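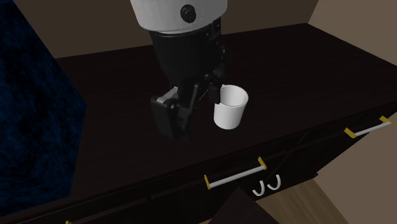
**Figure 3.** Cup task in the Morkosero kitchen scene: arm over the countertop, fingers open, cup upright.

### 4.2 Cup handling

We reviewed Morkosero, a simulation kit sold by Costano for testing pick-and-place policies before they are moved to hardware. The kit comes with 11 kitchen layouts, and we used 4 of them. Each trial starts with a plain white cup on a dark counter. The policy receives the camera views and the joint state – no object pose is given.

We ran 90 trials with the default contact settings. Most of the failures came from the grasp step. The cup is wider at the mouth than at the base, so a grip across the full body tended to slide upward. A grip on the wall, with one finger inside the cup and one outside, held better in our runs.

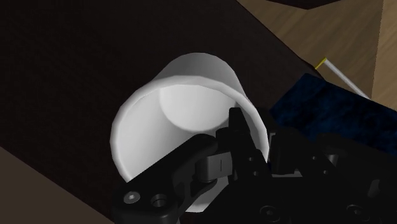

**Contact and grasp settings**

Friction and finger force are set in a single text file. The manual lists 8 parameters but gives units for only half of them. We wrote to Costano in October and received a corrected table, which we used for all results in this section.

A lift is scored once the cup is clear of the countertop. Other objects, such as the blue box and the basketball, stay in the layout and count as obstacles.

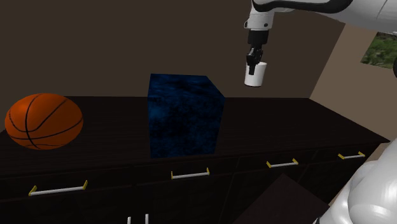 *Iara Vergara, simulation lead, Ledley*

Collision checks between the arm and the larger objects were reliable. Checks against the drawer handles were slower, and we turned them off for the timing runs reported in Section 4.3.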